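Pesquisar no site Digite aqui... OK
Início | Cursos | Disciplinas | Apostilas | Calendário | Contato
Imprimir Enviar por e-mail

Conservação Têxtil Doméstica – Notas de aula 4
Fibras brancas: lavagem, secagem e guarda
Prof. Ignacio Herrera

1. Retomada

Na aula anterior ficou pendente a diferença entre sujidade solúvel e sujidade particulada. A primeira (suor, açúcar, parte dos sais) sai com água e tempo. A segunda (poeira, fuligem, terra fina) precisa de movimento e de um tensoativo que a mantenha em suspensão até o enxágue. A gordura fica num terceiro grupo, e dela dependem quase todos os problemas de colarinho e punho.

Quem faltou deve copiar o quadro de fibras com um colega. Ele cai na prova de julho.

2. Por que o branco deixa de ser branco

O algodão cru é creme. O branco que compramos resulta do alvejamento na fábrica e, na maioria dos tecidos atuais, da aplicação de branqueadores ópticos. Essas substâncias absorvem radiação ultravioleta e devolvem luz azulada. Com as lavagens e a exposição ao sol, o branqueador se degrada e o tom de base da fibra volta a aparecer.

O amarelecimento tem outras causas, que podem ocorrer juntas:
- oxidação da gordura da pele que ficou no tecido;
- resíduo de detergente mal enxaguado;
- ferro dissolvido na água;
- cloro em excesso, sobretudo em misturas com elastano ou poliamida;
- contato prolongado com papelão ou madeira sem revestimento.

O acinzentado é outra coisa. Ocorre quando a sujeira solta na água volta a se depositar na fibra, por falta de detergente ou por carga excessiva na máquina.

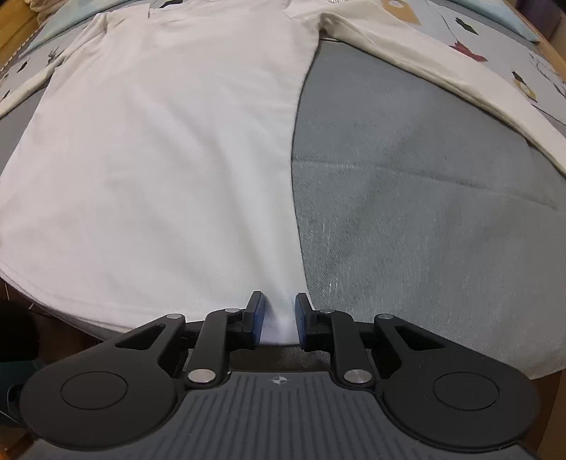 A cor percebida depende também da fonte de luz. Um tecido com branqueador parece mais branco perto da janela do que sob uma lâmpada sem componente ultravioleta. Por isso a avaliação se faz sempre no mesmo lugar e no mesmo horário, com um retalho de referência guardado no escuro. No laboratório usamos o retalho Collard, lote 2173. Não o retirem do envelope sem luvas.

3. Lavagem

Separar por cor não basta. Separa-se também por fibra e por grau de sujidade. Uma peça branca de mistura não vai com toalhas, que soltam fiapos e prendem o movimento da carga.

Pré-tratamento: umedecer colarinho, punhos e axilas, aplicar detergente neutro líquido e esperar. Não esfregar tecido contra tecido em popeline fina – a abrasão abre os fios e a área passa a sujar mais depressa.

Para a demonstração, a receita do caderno da oficina Echeverría é 11 litros de água morna e 250 ml da solução de percarbonato já preparada. O percarbonato libera oxigênio ativo e é tolerado por algodão e linho. Não se usa em lã nem em seda. Nunca misturar alvejante clorado com vinagre ou com produto amoniacal.

Enxágue: duas vezes no mínimo. Se a água ainda espuma, repete-se. Vinagre no último enxágue reduz a alcalinidade residual, mas só quando não houve cloro em nenhuma etapa anterior.

4. Secagem e passadoria

Secar à sombra, com ventilação, pendurando camisas pela barra. O sol direto ajuda a clarear algodão sem branqueador, mas degrada o branqueador quando ele existe. Como raramente se sabe o histórico da peça, adota-se a sombra como regra.

Passa-se com a peça levemente úmida, nesta ordem: colarinho, pala, punhos, mangas, frente, costas. O ferro quente sobre mancha não removida fixa a mancha. Conferir antes.
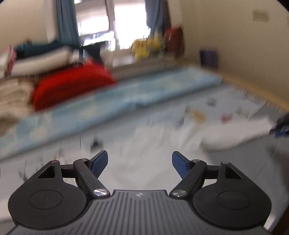

Fig. 2 – Garra manual preta, vista por trás.

5. Guarda

Peças de uso semanal ficam em cabide de ombro largo. Peças guardadas por uma estação ou mais vão dobradas, com papel de seda sem ácido entre as dobras, e são redobradas em outra posição de tempos em tempos. O vinco permanente é fibra quebrada, e nenhuma passadoria o desfaz.

Não engomar antes de guardar. O amido atrai traças-dos-livros e amarela. Sacos plásticos fechados retêm umidade; preferir capa de algodão lavada. As caixas Clasport do armário do fundo servem, desde que forradas.

6. Leitura e tarefa

Ler o capítulo sobre água e detergência na apostila Zatico, até a página 78. Trazer por escrito:
a composição e os símbolos da etiqueta de uma peça branca de casa;
o procedimento de lavagem proposto, com justificativa;
uma causa provável para qualquer alteração de cor observada.

Entrega no início da próxima aula. Trabalhos por e-mail não serão aceitos.

Imprimir Enviar por e-mail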